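Print this page | E-mail this tip

Does rice in the salt jar do anything?

Every kitchen tips page says to drop a few grains of rice in with your salt to keep it from clumping. I've done it for years and I'm not convinced. My salt clumped in September with the rice and it clumped without.

What did help was a lid that closes properly. Check the rubber seal first. If it's cracked or has gone stiff, no amount of rice will save you.

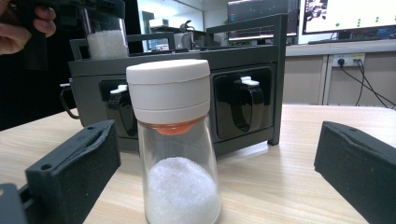 Sugar is the same story, though it sets harder. Maeve Sheehan wrote in to recommend a terracotta disk. Fine for brown sugar, where you want moisture. I wouldn't put one near white.

Don't shake the jar over a steaming pot, either. Spoon out what you need, away from the stove, and close it.

Comments (31)

Related tips
Cloudy glass jars: is vinegar worth it?
Stuck lids, and the rubber band trick
Do pantry labels save time?

We use cookies. By continuing to read Clevero you accept our cookie policy.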